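Asow to start separate collection of flexible plastic packaging

03/06/2022

Household waste contractor Worero will begin collecting flexible plastic packaging as a separate stream in the Asow district in November, following a trial on two existing collection routes. The material covered includes snack wrappers, bread bags, carrier bags, frozen food bags and the film lids removed from trays. It is currently sent for energy recovery with residual waste.

The trial area contained 1,910 households, all in single-family homes or low-rise buildings with individual bins. Of these, 1,023 set out at least one bag of film during the trial period. Worero had set a participation threshold of half the invited households as the condition for moving to a full service, and the threshold was met.

Under the new arrangement, residents will place film in a translucent sack and put the tied sack inside the mixed recycling bin. The sack is pulled out by hand at the front of the sorting line, before the material reaches the first screen. Loose film will still be treated as a contaminant.

"The screens are the whole issue," said Réka Juhász, process engineer at the Skandden sorting facility, which receives the district's recycling. "Film wraps around the shafts between the discs. The openings close up, and then small containers ride over the top with the cardboard. We stop the line, lock it out and cut the film off with knives. A tied sack taken off by hand at the presort never gets that far."

Juhász said the facility considered adding a vacuum hood above the presort belt as an alternative. The option was dropped after a supplier assessment found that the hood would need a larger air handling unit than the roof structure could carry without reinforcement.

Sack specification

The sacks will be made of low-density polyethylene and will be baled together with their contents. Each has a drawstring made of the same polymer, so that no separate component has to be removed. The tint was chosen after tests on the presort belt, where staff had to tell film sacks apart from ordinary garbage bags under the lighting already installed. Two tints were tested. The lighter one was confused with tied kitchen bags and was rejected.

A full sack should weigh no more than 300 grams. Heavier sacks in the trial generally held something other than film, most often wet food residue or rigid trays pushed in with their lids. Crews will not weigh sacks on the street, but presort staff will set aside any sack that feels heavy for its size and the contents will be sent to residual waste.

Each household will receive one roll before the start date. Replacement rolls can be picked up at the district office or requested by tying an empty sack to the handle of the recycling bin on collection day. 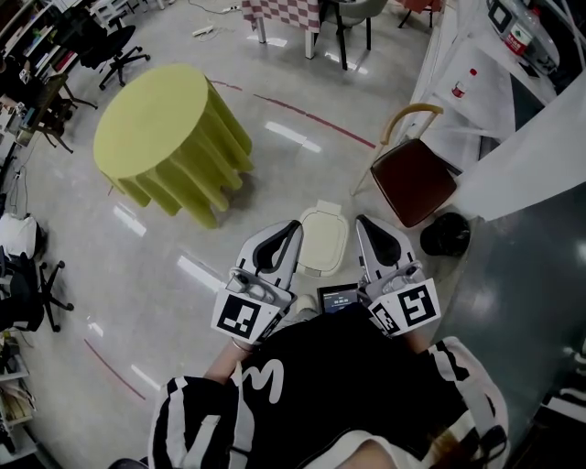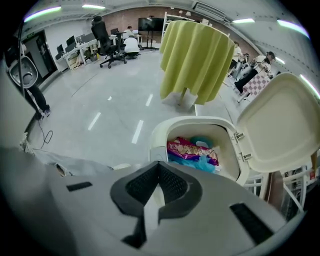
A lidded plastic bin with a snack wrapper and a crumpled blue plastic bag inside.

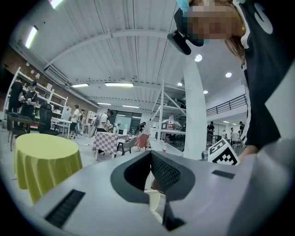

Material composition

Samples from the trial were hand-sorted at Skandden into four groups: polyethylene film, polypropylene film, laminates and non-target material. Polyethylene was the largest group by weight, made up mostly of carrier bags, bread bags and the overwrap from multipacks. Polypropylene came second. Laminates, a group that takes in most metallized snack packaging and coffee pouches, accounted for a small part of the weight and a much larger part of the item count.

Laminates are accepted in the sack even though the buyer of the baled film does not want them. Lahcen Cherkaoui, who manages material sales for Worero, said the decision was made on the basis of how residents sort.

"We ran one of the two routes with laminates excluded," Cherkaoui said. "People were asked to scrunch the wrapper and see if it sprang back. They sorted a lot more slowly, and they left out clean polypropylene that we did want. The route that took everything had better film in it, even after we subtracted the laminates."

The laminates will be removed at a second stage, using the near-infrared optical sorter installed at Skandden for rigid containers. The sorter will be switched to a film program for one shift a week. Belt speed will be reduced for that shift and the ejection nozzles set to a longer pulse, as flat items tend to lift off the belt and move between the scanning point and the nozzle bar. Metallized surfaces reflect the infrared signal and are read by the software as unclassified, which is sufficient for ejecting them as a group.

Print coverage was also checked. Black and very dark film absorbs most of the near-infrared signal and is not recognized. It will leave the sorter with the laminates.

Contamination

The most common non-target items in the trial sacks were compostable bags. These look similar to polyethylene and often carry a green print that residents associate with recycling in general. In a melt they degrade at the temperatures used for polyethylene and leave gels and specks in the pellet. Worero will print a line on the sack roll stating that compostable bags belong in the food waste caddy.

Food residue was less of a problem than expected. The buyer's process includes a cold wash and a friction washer, and crumbs or a thin coating of oil are within its limits. Residents will be told to empty packaging and shake it out. Rinsing is not required, and wet film is in fact harder to handle, because water trapped in the sack adds weight to the bale and can cause mold if the bale is stored for a long period.

Net bags, bubble wrap with a paper backing, and film from building supplies are excluded. Medicine blister packs are also excluded, as they contain rigid plastic bonded to aluminum.

Collection and routing

No additional trucks will be needed. Film adds volume to the recycling bin but very little mass, and compaction pressure on the trucks will be lowered slightly so that the sacks do not burst. The trial crews found that sacks at the bottom of the hopper opened when the packing blade ran at its normal setting. At the lower setting nearly all of the sacks reached the tipping floor closed.

Lower compaction means the trucks fill sooner. Route planner Amr Amrani said the longest routes in Asow will be shortened to roughly 1,000 households each, with the remainder moved to a truck that now finishes early. Collection days will change on a few streets at the northern end of the district, and affected addresses will receive a letter.

Apartment buildings with shared containers are not part of the November start. In shared containers, sacks are likely to be covered by loose material and may be opened by other users looking for space. Worero is looking at a separate wheeled container for film in these buildings but has not decided on a size or a lid type. A lid with a round opening would keep out large bags of garbage, but it also slows down residents arriving with several items, and in an earlier glass scheme material was left on the ground next to the container.

Outlet for the material

Sorted polyethylene film will be sold under a contract with reprocessor Arthur, which makes pellets for garbage bags and construction sheeting. The contract sets a maximum moisture content and a maximum share of polypropylene per bale. Bales outside either limit can be accepted at a reduced price or returned at Worero's expense. Every bale will carry a label with the production shift, so that a rejected load can be traced to the sorter settings used on that day.

There is no contract yet for the polypropylene fraction. It will be baled and stored under cover at Skandden while Worero collects enough for a full test load. Laminates and dark film will continue to go to energy recovery.

Magdy Abdelaziz, waste policy officer for the district, said the service would be reported separately from other recycling in the annual figures. Only material accepted by a reprocessor will be counted as recycled. Film that is collected and then rejected will be listed as residual waste, including the weight of the sack itself.

The cost of the sacks and the extra sorting shift will be covered by the existing household waste charge through the end of the current contract. Abdelaziz said any adjustment after that would depend on the price received for the bales, which has varied considerably over the past several years.

Residents with questions about accepted items can contact the district waste desk. According to desk supervisor Nabila Sqalli, most of the calls during the trial concerned padded mailing envelopes. Envelopes made entirely of plastic may go in the sack once paper labels have been torn off. Those with a paper outer layer go in residual waste.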